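Progress report to the equipment fund, second reporting period
Project: Lokby - mobile handling of household goods
Prepared by Rawan Zein, with budget notes by Henk Van Loon

Status against plan

The purchasing phase is two-thirds complete by value. The arm, the mobile base and the first set of grippers have been delivered, accepted and paid for. The wrist cameras are installed and in daily use. Still open are the second gripper set, the spare batteries and the storage server, all of which were placed in the second half of the plan by agreement with the fund.

No request for additional money is made in this report. One transfer between budget lines is requested under "Changes requested" and needs a decision before the end of August if the supplier's present quotation is to be used.

Equipment delivered

Arm and controller. Supplied by Prirnari under the framework price. Acceptance tests were run by Milagros Ignacio over two working days. Repeatability was within the supplier's stated limit. The emergency stop cable was too short for our layout and was exchanged without charge.

Mobile base. Delivered three weeks late. The delay was absorbed by running the arm on a fixed stand, so the recording schedule did not move. The base carries the arm, the controller and one battery, but the charging socket sits behind the rear cover and the cover has to come off every time. We have asked for a modified cover and await a price.

Grippers, first set. Two-finger parallel type, matt black fingers with tapered tips. The closing force is adjustable, although the lowest setting is still high for some soft goods. Finger pads are treated as a consumable in the budget. The original estimate of pad use was too low, and the revised figure is given under "Spending".

Wrist cameras. Small units, fixed close to the fingers. Mounting brackets were made in our own workshop, which saved the cost of the bracket kit listed in the application.

Spending

Consumables have run ahead of the forecast. The plan allowed 200 euros per quarter for finger pads, fixings and adhesive. Actual spending in the period was 796 euros, of which the larger part was pads. Huguette Barbier has checked the invoices against the stores record and found no errors. The forecast was based on rigid test objects, and the present work is mostly with thin plastic bags, for which we change the pads sooner to keep an even grip.

Travel is below plan. Training is at plan. The equipment line itself is below plan by the price of the bracket kit.

Choice of second gripper set

Two offers were compared. The Tseng offer is a soft-finger set with a lower minimum force and a longer delivery time. The second offer, from Prirnari, is a longer version of the fingers we already own. It would arrive sooner and needs no new mounting plate.

Hadi Awwad's assessment is that longer fingers would help with reaching past a bag but would do nothing for film that folds or clings. The team's preference is for the Tseng set. It costs about 15 per cent more once the mounting plate is included. Pads for the soft fingers are sold singly, so the running cost should be easier to control.

We also considered waiting for next year's models. This was rejected, as the recording work planned for the winter depends on having both gripper types in hand.

Work in hand

Recording with the first gripper set continues. The current task group is bagged goods, with bags handled both hanging and open. Thin film remains the main difficulty in planning a grip: it is partly see-through, it creases, and its outline is hard to separate from whatever lies behind it. Views from the wrist cameras are used when judging finger length and approach angle for the purchase described above.
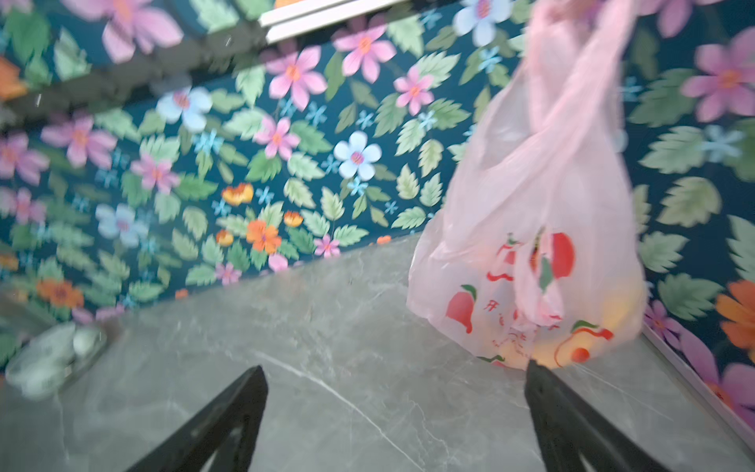
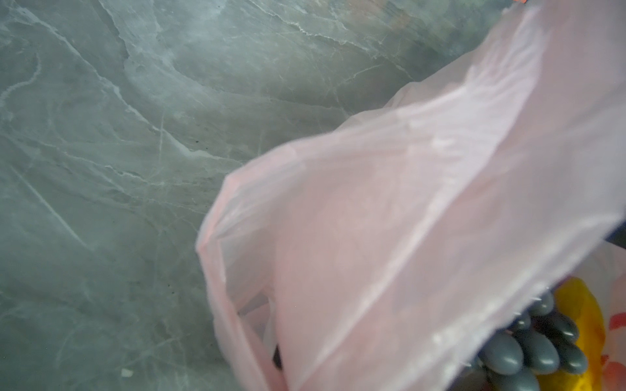
Changes requested

1. Transfer the unspent bracket kit amount from the equipment line to consumables. The total grant is unchanged.

2. Approve the Tseng soft-finger set, with its mounting plate, in place of the second parallel set named in the application.

Open risks

Delivery time for the soft-finger set is the main one. If the order is placed later than August, the set may miss the start of the winter recording. The modified rear cover is a minor cost but has no confirmed price. The storage server quotation expires before the next report, and Henk Van Loon will ask for an extension on the same terms.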